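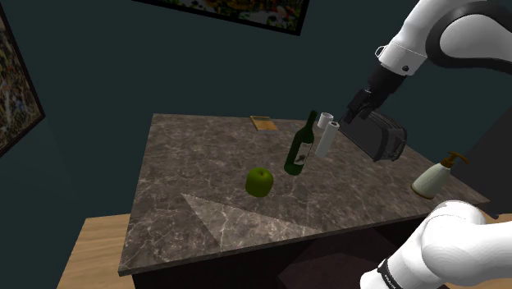
适用范围：家用乘用车，五孔轮毂，自己在车库或地面停车位更换冬夏两套车轮。车型不同，顶车点、扭矩和螺栓规格都不同，以随车手册为准。文中的 135 N·m 是本页所用那台车的手册值，不要照抄到别的车上。

# 换季换轮：操作、紧固与存放笔记

## 场地

地面要硬、要平。水泥地和铺装完好的沥青地都可以，砖地要看砖缝是否松动，草地和碎石地不行。夏天的沥青会变软，千斤顶底座下面垫一块厚木板，木板的边长要大于底座，木纹方向与车身纵向一致。

坡地不作业。肉眼看着平的车位往往有排水坡，把一颗滚珠或一节圆柱电池放在地上，松手后会自己滚走的位置就换掉。

车头方向无所谓，但四周要留出轮扳手转满一圈的空间。靠墙一侧常常不够，先换外侧两个轮子，再把车调头换另一侧。中途挪车之前，已经装上的轮子必须按规定扭矩拧完，不能只用手带上就开。

车库里作业时把卷帘门完全升起。半开的门在弯腰后退时容易碰到后脑，门的下沿也会挡住侧面来的光线。

## 工具清单

| 工具 | 要求 | 备注 |
|---|---|---|
| 千斤顶 | 额定载荷高于手册要求 | 卧式液压款比随车剪式款稳 |
| 安全支架 | 成对 | 支撑面带橡胶垫 |
| 扭力扳手 | 量程覆盖目标值，目标值落在量程中段 | 用完归到最低刻度 |
| 套筒 | 六角，薄壁，外包塑料套 | 十二角套筒容易滑角 |
| 加长杆手柄 | 用于拧松 | 不用扭力扳手拧松 |
| 定心杆 | 螺纹与车轮螺栓一致 | 螺栓式车轮才需要 |
| 钢丝刷、尼龙刷 | 各一把 | 轮毂面用钢丝刷，轮圈面用尼龙刷 |
| 止轮块 | 橡胶或折叠钢板 | 木楔子要够宽 |
| 胎压表 | 单独的表 | 充气泵自带的表只作参考 |
| 记号笔或粉笔 | 写在橡胶上能看清 | 黄色、白色均可 |

套筒里有锈渣时先敲干净。锈渣会让套筒坐不到底，受力集中在螺栓头外沿，几次以后棱角就圆了。

Urosar 的扭力扳手在这一页里用了几个季节，锁环偏紧，戴手套调刻度不方便，其余正常。Mok 的定心杆是铝制的，轻，但螺纹磨损比钢制的快，每次用完看一眼牙顶，发亮、变尖就该换。选别的牌子也一样，只看规格。

## 拧松与顶起

1. 车辆停稳，手刹拉紧，自动挡入 P，手动挡入一挡。
2. 止轮块放在对角的轮子前后。顶右前，就挡左后。
3. 轮子仍在地面上时，把全部螺栓各拧松半圈。悬空以后再拧松，车轮会跟着转，车身也会晃。
4. 有防盗螺栓的，先拧防盗螺栓。钥匙头要用手压紧，慢慢加力，不使用冲击扳手。
5. 千斤顶对准手册标示的顶车点。裙边加强筋上一般有缺口或三角标记，托盘的槽要卡住加强筋。
6. 升到轮胎刚刚离地即停。新装上的冬胎花纹深，直径略大，必要时再升一点。
7. 放入安全支架，把车身落到支架上，千斤顶保留在轻微受力的位置。
8. 卸下的车轮平放，塞到门槛下方，作为支架之外的第二道保险。装新轮之前取出。

有空气悬架的车要先进入举升模式，不同品牌入口不同，通常在车辆设置菜单里。没有进入该模式就顶车，系统会试图调平，气囊可能过度伸展。

拧不动的螺栓先喷渗透剂，等一段时间，再用长手柄慢慢加力。站在扳手上跳是常见做法，也是常见的受伤原因。渗透剂不要喷到刹车盘和刹车片上，喷之前用抹布遮住，喷过以后把流下来的部分擦净。

## 车轮粘在轮毂上

铝合金轮圈中心孔与钢制轮毂凸台之间会产生腐蚀产物，长期不拆的车轮会粘死。处理顺序：

- 螺栓全部拧松一圈，但不取下，用手掌或橡胶锤敲轮胎侧壁，上下左右轮流敲。
- 仍不动，把车放回地面，螺栓保持松一圈，在平地上极慢地前后移动一小段，听到轻响即停。
- 再顶起，取下螺栓，卸轮。

不要躺在车下用脚蹬。不要用钢锤敲轮圈内侧。

卸下后用钢丝刷清理轮毂凸台和贴合面，刷到露出金属即可，不需要抛光。灰尘用干布擦掉，压缩空气会把刹车粉尘吹到脸上，不建议用。凸台的圆周面可以抹极薄的一层陶瓷膏，只抹圆周，不抹贴合面，也不抹螺纹。螺纹上有油脂时，同样的扭矩读数会产生更大的预紧力，螺栓可能被拉伸过度。手册另有说明的车型除外。

## 安装与紧固

螺栓先用手拧入，至少转几圈没有阻力，再上套筒。一开始就发涩的，退出来看螺纹，清理后重试。歪着拧进去的螺栓会把轮毂的内螺纹一起破坏，修理费远高于一颗螺栓。

钢圈和铝圈有时使用不同的螺栓，区别在长度和座面形状。座面分锥面和球面，两者外观接近，不能混用。把两套螺栓分别装盒，盒盖上写明轮圈类型。

顺序按五角星：拧完一颗，跳过相邻的，拧下一颗，5 颗走完为一轮。

- 第一轮：悬空，手动带紧，让轮圈完全贴合。
- 第二轮：车轮刚接触地面、不会转动时，用扭力扳手拧到目标值，本例为 135 N·m。
- 第三轮：车身完全落地后，按同样顺序再过一遍，扳手应当在几乎不转动的情况下发出响声。

扭力扳手响一次就停。连续扳响几次，每次都会多转一点，最终值高于设定值。握在手柄的标线处，握得偏前或偏后，读数会有误差。动作要匀，不要猛拉。

换完以后行驶一小段里程，冷车状态下复紧一次，具体里程看手册。复紧时不要先拧松。若某一颗明显还能转动，把那个轮子卸下来重新检查贴合面，常见的原因是夹了锈片，或者漆层较厚的新轮圈被压实。

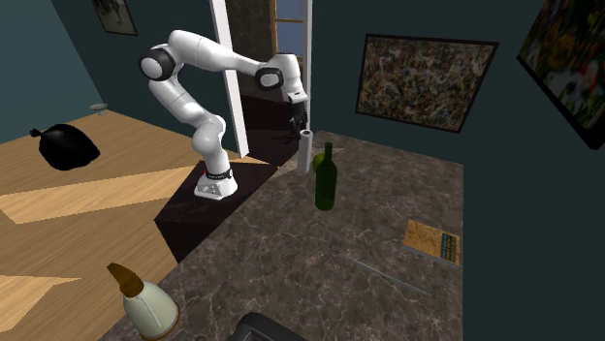
有读者来信说，复紧时五颗里总有同一颗能再转小半圈，换了新螺栓也一样，后来把轮子拆下，在那个孔的背面找到一圈没有清掉的旧漆，刮平以后就不再松了。来信还提到，刮漆用的是塑料刮板，没有伤到铝面。

补充一点：轮圈背面孔周围的漆堆积，多见于翻新过的轮圈。翻新喷粉时如果没有遮蔽贴合面和座面，涂层会在受力后逐渐压溃，预紧力随之下降。翻新轮圈装车前应逐孔检查座面，有厚涂层的退回翻新店处理，自己用砂轮打磨容易改变座面角度。

## 胎压

胎压在冷态下测。车停放了几个小时，或者只开了很短的距离，都可以视为冷态。热胎测得的数值偏高，这时不要放气。

目标值在驾驶侧门框、油箱盖内侧或手册里，空载与满载分列。冬胎是否需要提高胎压，各家轮胎厂和车厂的说法不一，以车厂表格为准。

气门嘴帽要拧回去。塑料帽够用，铝帽在撒盐的路上会与铜质气门嘴咬死，拧的时候可能把整个气门嘴拧断。

带直接式胎压监测的车，两套轮子各有传感器的，换完之后要在菜单里重新学习，或行驶一段时间让系统自行识别。间接式的没有传感器，需要手动复位，复位前四个轮子的胎压必须已经调好，否则系统会把错误的状态当作基准。

## 卸下的轮子：标记、清洗、检查

标记在卸轮的当时做，四个都卸完以后就容易搞混。写法统一：左前、右前、左后、右后，写在胎侧内面或胎面上。粉笔在存放期间会被蹭掉，胎面上可以用黄色蜡笔。再加一张标签挂在气门嘴上，写明里程和花纹深度。

清洗用清水加中性清洁剂，轮圈内侧的刹车粉尘用尼龙刷。强酸性轮圈清洁剂会侵蚀未涂层的表面和平衡块背面的胶，不在长期存放之前使用。冲洗干净后立起来沥水，完全干了再装袋，潮着装袋会使平衡块边缘起泡。

检查项目：

- 花纹深度：内侧、中间、外侧各测一处。单侧偏磨说明定位有问题，中间磨损多说明胎压长期偏高，两侧磨损多说明偏低。
- 嵌入物：小石子用一字起挑出。钉子先不要拔，圈出位置，送去补胎。
- 胎侧：鼓包、裂口、可见帘线，任意一项即报废。
- 生产周期：胎侧编码末四位，前两位是周，后两位是年。
- 平衡块：缺失处会留下一块干净的胶印。
- 轮圈边缘：磕碰变形处用手指沿边摸一圈，比看更容易发现。

旧花纹沟里挑出的石子顺手收走，留在地上，下次顶车时会垫在千斤顶轮子下面。

## 存放

位置要凉、干、暗。避开阳光直射、暖气管、焊机和带电刷的电动机，后两者运行时产生臭氧，橡胶长期接触会龟裂。燃油、溶剂、润滑脂与轮胎分开放，地面上有油渍的地方先铺纸板。

带轮圈的：平放叠起，或者挂在墙架上。胎压可以略高于使用值，装车前再调回。叠放时轮圈之间垫一层旧毯或瓦楞纸，防止互相划伤。

不带轮圈的裸胎：立放，每隔一段时间转动一个角度，不要叠放，更不要挂在钩子上。

墙架的固定要看墙体。混凝土墙用膨胀螺栓，空心砖墙用化学锚栓，石膏板墙不承载轮胎。Grallia 的墙架带可伸缩横杆，轮胎宽度变化时不必重新钻孔，但横杆的锁紧螺钉在出厂时没有拧紧，安装前要逐个过一遍。自己用角钢焊架子也可以，接触胎面的杆件要用圆管，角钢的棱边会在橡胶上压出印子。

搬运时把轮子贴着身体抬，腰部不要扭转。架子装在胸口高度以下，取放会省力得多。

轮胎袋能挡灰，也便于手提。袋子要透气，密封塑料袋只适合已经彻底干燥的轮胎。

## 螺栓与小件

卸下的螺栓清点后装盒，不要散放在后备厢里。防盗螺栓的钥匙头固定放一个地方，随车工具槽或手套箱都行，送修时记得告诉维修店，取车时确认已经归还。钥匙头的编码卡拍照留底，原件放家里。

螺栓报废标准：螺纹有压痕或缺口，座面有沟槽，六角棱边变圆，杆部有颈缩。表面浮锈可以刷掉继续用。外包装饰壳的螺栓，壳体一旦松动，套筒会时紧时滑，成套更换为一体式的。

购买替换件时核对四项：螺纹规格、座下长度、座面形状、六角对边尺寸。Zemetbridge 的货架标签曾把锥面和球面两种放在同一格，包装上的图示是对的，按包装选。

## 时间安排

熟练以后，2 人配合比单人快得多，一人顶车和拧螺栓，另一人递轮子和做标记。单人作业不必追求速度，每完成一个轮子就把扭矩拧到位，再处理下一个，不要四个轮子都停在第一轮紧固的状态。

换夏胎可以放在五月之前完成，山区另算。判断依据是早晨出车时段的气温，中午的气温参考意义不大。

## 记录表

每次换轮后填一行，纸质或电子表格均可。

| 项目 | 填写内容 |
|---|---|
| 里程 | 仪表读数 |
| 装上的一套 | 夏 / 冬 |
| 四轮花纹深度 | 取最浅处 |
| 四轮胎压 | 冷态 |
| 紧固扭矩 | 本例 135 N·m |
| 复紧 | 已做 / 未做 |
| 胎压监测 | 已学习 / 已复位 / 不适用 |
| 异常 | 偏磨、缺平衡块、螺栓更换等 |

表格贴在工具柜门内侧，扭力扳手的盒子里再放一张写有目标扭矩的卡片。家里有不止一台车时，每台车单独一张卡，写上车型和轮圈类型。

扭力扳手收起前调回最低刻度，但不要低于最低刻度继续旋松，内部弹簧座可能脱位。长期使用后应送检，跌落过的扳手在送检之前不再用于车轮。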